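## Painting a paneled interior door

Take the handle off or tape it well, then wash the door with warm water and a little dish soap. Sand lightly with 220 grit and wipe off the dust.

Paint the recessed panels first, then the rails, then the long sides. Work the brush into the molding and pull out any drips before they set.

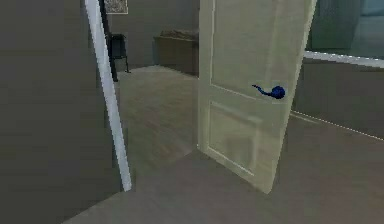

Leave the first coat overnight. I used Sulirum satin, and a 500 ml can covered both sides with 2 coats. Keep the door ajar until Sunday if you finish on Friday, or it may stick to the stop.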